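Call for participants: tidying and folding at home
Zodar Home Study, Pledton
Mar 11, 2025

We are looking for people who tidy their own living room, fold their own washing, and are willing to let us learn how they do it. The study is run by Zodar, a small office in Pledton which writes practical guidance for households, housing associations and home-care services. You do not need to be good at it. We would like to have people who fold everything the same day and also people who take clean shirts directly from the basket for one week.

What we study is the time between the washing line and the cupboard. In many homes the clothes stop somewhere on the way, and very often this place is the sofa. Clothes are put down there, they get mixed with the cushions, a dark jumper stays on top of something white, and the person who wants to sit must first move everything. We want to understand what is picked up first, what is left for later, and which pieces people find annoying.

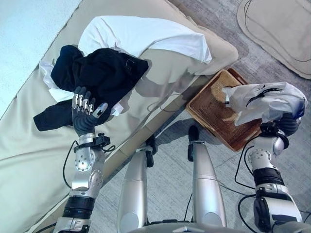
Baldursdóttir, who read this call before it was published, objected that the sofa is the wrong place to begin. In my flat the clothes never reach the sofa, they remain on the drying rack until I need them, and I think many people live like this. Please do not write only for those who have a big sofa and a basket. We agree with this remark, and so the call is also open to people who use a bed, a table, an armchair or a rack. Please tell us in your application which one it is.

What you will do

Each participant comes for two sessions in our room in Pledton. In the first session you receive a mixed load of clothes and small household textiles, and you sort and fold them in your usual way. In the second session the room is untidy when you enter, and you put it in order as you would before a visitor comes. There is no time limit and no correct result. After each session we sit together and talk about what you did. This conversation is recorded as sound only, and you may stop it when you like.

Between the sessions you keep a short diary at home for 10 days. One or two sentences each day are enough -- for example, where the clean clothes were in the evening and whether somebody moved them. You can write by hand. Spelling is not important to us.

The room

Our sessions take place in a furnished living room on the ground floor. It is arranged like an ordinary home, so that you do not have the feeling of being at an examination.
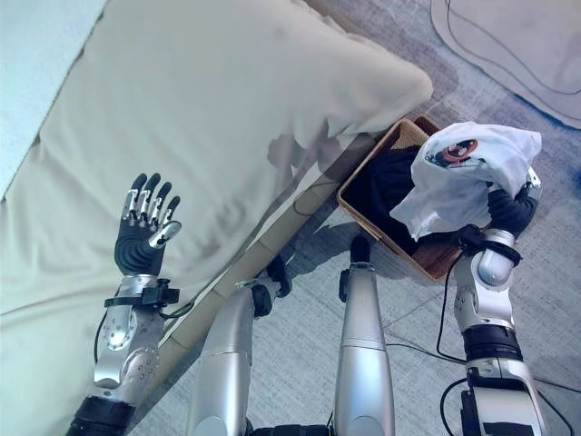
Participants may move the furniture if they find it more comfortable, and they may work standing, sitting or on the floor. Shoes can stay on or come off. The floor has a grey carpet, so kneeling is possible for most people, but please bring a small cushion for your knees if you prefer. The woven basket by the sofa may be used for anything you wish, or you may leave it where it is. If you have difficulty with bending, write this to us and we will put the load at table height.

Who can take part

You are 18 or older and you do at least a part of the washing or the tidying where you live. You can speak English well enough for a simple conversation; we are not all native speakers ourselves. People who live alone, in shared flats and in families are all welcome. We would be especially glad to hear from people who fold with one hand, or who have changed their way of folding after an injury.

You cannot take part if you have worked in a professional laundry during the last two years.

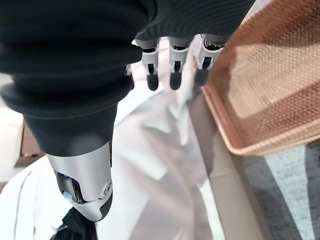

White pieces, one with thin dark grey stripes along its edges.

Payment and travel

You receive 100 euros after the second session, when the diary is handed in. Travel inside Pledton is paid separately against the ticket. If you come only to the first session, you receive half.

How to apply

Write a short letter or e-mail to Zodar, Pledton, with the reference Ganedura 871. Please mention your age, with whom you share your home, and the piece of clothing you least like to fold. The sessions continue until November, and we answer every application -- also when the answer is no.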